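Gusthorpe gripper fault

Print this page | E-mail this article

The Gusthorpe gripper fault was a recurring failure in a robotic tabletop-handling programme run by the engineering firm Irell at its Gusthorpe laboratory. It affected the grasping of upright cylindrical objects, chiefly mugs, and led to the withdrawal of one release of the control software and to a change in the way simulated trials were accepted as evidence of safe working.

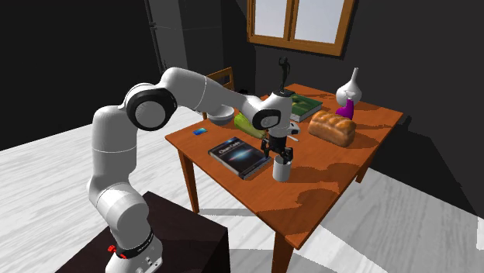

Background

Irell set up the Gusthorpe laboratory to develop control software for single-arm robots intended for use in homes and small care settings. The software was known within the firm as Yupanqui. Its task was to pick up, move and set down ordinary household goods on a table shared with other objects, using a parallel gripper with two fingers.

Most of the early work was carried out in simulation. A rendered room was built containing a wooden table, with the arm mounted on a dark pedestal beside it. The table could be laid out with different goods, among them a white mug, books, a loaf of bread, a bowl and vases. Mugs were given particular attention, as they were expected to be among the objects most often handled in service and were also likely to hold hot liquid.

Trials on a physical arm took place at a second site, Skiledbridge, where a table of similar size had been installed. Under the original arrangement, a release of Yupanqui could pass to Skiledbridge once it had completed 1,000 simulated grasps without a recorded failure.

The fault

The fault came to notice in November, during the first week of physical trials with a new release. The arm approached a mug from above, lowered its fingers over the rim and began to close. On a number of attempts the mug was pushed sideways before both fingers had made contact. In the most serious case it struck a neighbouring book, tipped and rolled off the table. The mug was empty and no one was hurt.

The controller recorded the attempt as a success. It had judged the grasp by the final distance between the fingers, and one finger had come to rest against the edge of the book at a distance close to that expected for the wall of a mug. The arm then carried out the lifting and placing movements with nothing in the gripper. Staff at Skiledbridge stopped the arm by hand and suspended further trials the same afternoon.

Investigation

Irell reviewed the stored records of the simulated trials as well as those from Skiledbridge. The review found that the fault had been present in simulation throughout, but had been hidden by the method of scoring. Of the 1,000 grasps used to approve the release, 641 had involved a mug or similar vessel, and in 70 of these the object had moved before the grip was complete. All 70 had been entered as successful.

Two causes were identified. The first was an error in the estimated position of the rim. Where a mug stood close to a flat object such as a book, the software tended to treat part of the flat object's edge as belonging to the mug, and placed the centre of the grasp too far to one side. The error was small, but it was enough to bring one finger into contact well before the other.

The second cause was the value used for friction between the mug and the table top. In the simulated room the table held objects more firmly than the surface at Skiledbridge. A mug touched on one side would shift slightly and then stop, allowing the second finger to reach it. On the physical table the same contact sent the mug sliding. The review noted that the value had been carried over from an earlier project and had not been measured.

A further finding concerned the emergency stop. The arm had halted correctly when the stop was used, but the gripper had kept its closing force. This was permitted by the design, so that a held object would not be dropped, although the operating instructions at Skiledbridge did not mention it. The review regarded this as a separate safety matter — one that had played no part in the fault itself but could have led to a trapped finger.

Corrective measures

The release was withdrawn and the grasp check was rewritten. Under the revised method the controller compares the force on each finger as the gripper closes, and stops if one finger meets resistance well before the other. It then opens, rises clear of the table and makes a fresh estimate of the object's position. A second check is made after a short lift, and the placing movement does not begin unless the load on the wrist agrees with the expected weight.

Changes were also made to the simulated room. Friction values are now varied between trials over a range measured on several table surfaces, and layouts in which objects stand almost touching are included on purpose. An object that moves before both fingers are in contact is recorded as a failure, whether or not it is later picked up.

At Skiledbridge, a raised lip was fitted along the open sides of the table and the standing position for staff was moved further from the arm. The operating instructions were amended to state that the gripper may remain closed under force after an emergency stop, and to describe how it is to be released. Vessels containing liquid were excluded from all trials until the revised software had completed a full series with empty ones.

Later work

Physical trials resumed with the corrected release. Sideways contact with mugs still took place, but the controller stopped the grasp and tried again, and no further vessel was lost from the table during that series. Attempts took longer than before, particularly on crowded layouts where the arm might open and approach more than once.

The rule requiring a fixed number of faultless simulated grasps was dropped. In its place, Irell adopted a procedure in which a sample of simulated trials is replayed and examined by staff at both sites before a release is approved. The records from the withdrawn release were kept at Gusthorpe and are used to test later versions of the grasp check.

Print this page | E-mail this article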